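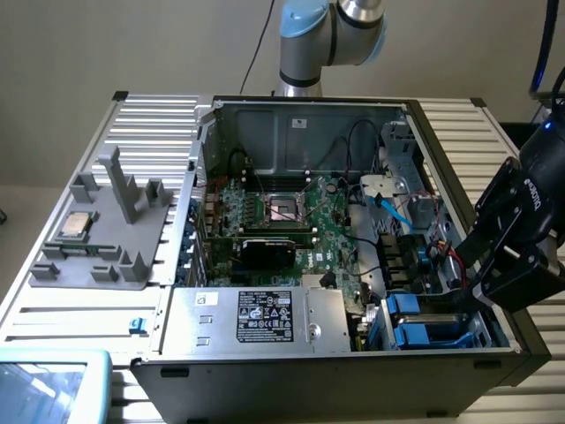 **Robotic PC disassembly practice** is the body of rules, technical standards and workshop conventions applied when robot arms are used to take apart, repair or rebuild desktop computers. It draws on general industrial robot safety, on the control of electrostatic discharge (ESD) and on the handling advice issued by makers of processors and boards. No single standard covers the whole subject. Most sites work from an internal code that refers to several published documents and adds its own limits for force, speed and part handling.

## Scope

The term normally covers work on tower and small desktop cases in which at least one arm handles parts inside the open chassis. Shredding lines and bulk sorting are excluded, as is the testing of finished machines. Laptops are treated separately in most codes, as their adhesives and thin batteries raise different hazards.

## Background

Early codes were adapted from those for assembly cells, where parts arrive new and in known positions. Used computers differ from one another in screw condition, cable routing and dust. A widely copied set of rules, the Brarkau code, was drafted by Hanne Koivisto and Niilo Kauppinen after a trial at Urkine in which 286 desktop towers were opened and partly stripped. Of these, 159 needed at least one manual step, mostly for cables lying across a part to be removed. The current edition is dated 25 Jan 2021.

## General safety

The basis for cell design is ISO 10218, which deals with the safety of industrial robots and of the systems built from them. Where people share the space with the arm, ISO/TS 15066 gives guidance on collaborative operation, including limits on contact force and pressure. A risk assessment is made for the complete application. A gripper, a tool or a sharp sheet-metal edge can make an application hazardous even where the arm alone is rated for collaborative use.

Codes of practice commonly add the following:

- The mains lead is removed before the case enters the cell, and the power button is pressed once to drain standby charge.
- The power supply unit is never opened in the cell. It is removed whole or left in place.
- The teach pendant is kept within reach of the operator, with its stop button unobstructed.
- Manual mode speed is held to 250 mm/s or less at the tool.
- Hands stay out of the chassis while any arm is enabled, including during a program pause.

## Electrostatic control

IEC 61340-5-1 sets out the requirements for protecting electronic devices from static. In a robot cell the work surface, the arm base and the fixture are bonded to a common earth point. Gripper fingers are a frequent weak point. Rubber pads and plain printed plastics can hold a charge, so the Brarkau code calls for dissipative pads wherever a finger touches a board, a processor or a memory module. The same rule applies to printed fixtures that hold bare parts. Resistance to earth is checked at the start of each shift and after any change of finger.

## Fixtures and part nests

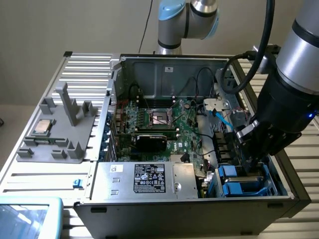
**Why is a processor placed in a fixture instead of straight on the bench?**

A fixture gives the part a known position and angle, which lets the arm pick it up again without a fresh search. It also keeps the contact side from rubbing on a hard surface and supports the part at its edges.

A nest is normally cut with a lead-in so that small placing errors correct themselves. Clearance is set by trial. Heikki Kuusisto's notes to the code recommend starting wide and closing the gap only if the part turns in the nest. Each nest carries a mark for the orientation corner of the processor. Fixtures are fastened to the table and their position is re-taught after any collision, even where no movement can be seen.

## Sockets and processors

Land-grid sockets have fine spring contacts that bend under light side loads. The usual rules are that the retention frame is fully open before the tool approaches, that the tool moves in and out along the socket axis only, and that no finger passes below the rim of the socket. A socket left empty for longer than one work cycle is fitted with its protective cover. Contacts are inspected under magnification before a processor is put back.

## Drives and cables

Drives are released by their latch or carrier and drawn out along the rail. SATA leads are unplugged by the connector body; pulling on the cable is forbidden in every published code. Drives that may hold personal data are logged by serial number on removal and kept in a locked container until wiped or destroyed.

## Two-arm working

Where two arms serve one chassis, the interior is divided into zones and a zone may be held by one arm at a time. Shared zones need an interlock in the controller – agreed waiting times in the program are not accepted as a substitute. Hanging tool cables are included in the collision model or tied back so that they cannot enter the case. After a protective stop, the arms are withdrawn one at a time under manual control.

## Records

A typical cell record gives the chassis model, program version, finger type, earth check result and any manual step. Sites using the Trelard record form also log peak force at the socket. Onni Lindqvist's review of 1,321 such records found that entries for finger type were the ones most often left blank, and the field was made compulsory the following September.

## See also

- Collaborative robot
- Electrostatic discharge
- Land grid array
- Waste electrical and electronic equipment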